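The case for a bowl

Shared rooms lose small objects at a steady rate, and the usual response is to buy more of them. I think the better response is to buy one bowl, or to take one from the kitchen cupboard, and put it where people's hands already go. The argument below concerns dry-erase markers, which is where I have figures, but it applies equally to keys, tape measures and the remote control for the blind.

The markers in question belong to the second-floor meeting room at Bera, where I have worked long enough to have seen four storage systems come and go. The first was the aluminium ledge under the whiteboard. A ledge is open at the front and shallow. A round marker laid on it has one stable position and a great many unstable ones, and the floor beneath ours sloped enough to favour the unstable ones. The second was a magnetic rack with a separate slot for each colour. The third was a zipped pouch. The fourth was a drawer with a moulded insert, ordered from Lemieux on the advice of Helge Hägglund, who still defends it.

Helge's position deserves a fair statement. A slot tells you what is missing. If the green slot is empty, the green marker is elsewhere, and somebody can be asked. A bowl gives no such signal. He also points out that markers are best stored flat, so that the ink doesn't drain away from the tip, and that a slot can be cut to hold them flat while a bowl will let them lean as they please.

I accept both points and don't think either is decisive. The signal given by an empty slot is only useful if it is read, and a closed drawer is not read. Etelka Kiss kept a tally for us from spring until July. Under the drawer system, 63 markers were signed out of the stationery cupboard. Under the bowl, over a period of the same length, the number was 37. The meetings did not become shorter or less frequent. The difference is a difference in how many markers were found again by the next person who wanted one.

On leaning: a wide bowl with a gentle curve holds a marker at a modest angle, and the angle changes whenever somebody reaches in for another. Ink in a marker that is used every day has little time to settle. I would not keep a year's spare stock this way. Spare stock should stay in its box, lying down.

The choice of bowl matters more than one might expect. It should be wide enough that a marker can be picked up by the barrel without the fingers meeting the side. It should be heavy enough to stay put when pulled by the rim. It should be plain and pale inside, so that a coloured cap shows against it at once. Patterned bowls fail on this count; so do black ones, in which a black marker can sit unnoticed through an entire meeting. Deep mixing bowls are a mistake, and so is anything with a lid. A lid turns one action into three and will be left off within a day.

Rosalie Ammann has objected that bowls collect rubbish. They do. Ours has held paper clips, a hotel key card from Pristau and half a biscuit. The remedy is to tip it out every Monday, test each marker with a single stroke on the board, and bin the ones that leave a pale line. The whole job takes two minutes. Under the drawer system dead markers were put back in their slots, where they looked perfectly healthy, and this went on for months at a time. A system that has to be emptied is a system that gets inspected.

There is a wider preference at work here, which I will admit to. Storage is commonly designed for the moment of looking: everything in its place, labels facing out. I would design it for the moment of putting down, when the person is talking, half turned to the door, and has one hand free. At that moment a slot asks for aim and a pouch asks for two hands. A bowl asks only that the marker be let go above it.

Helge has asked for the drawer insert to be kept in case opinion changes. It is in the cupboard, behind the spare stock, and the bowl remains on the table. 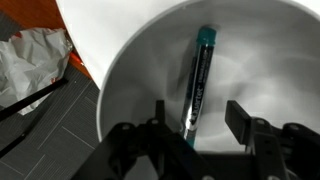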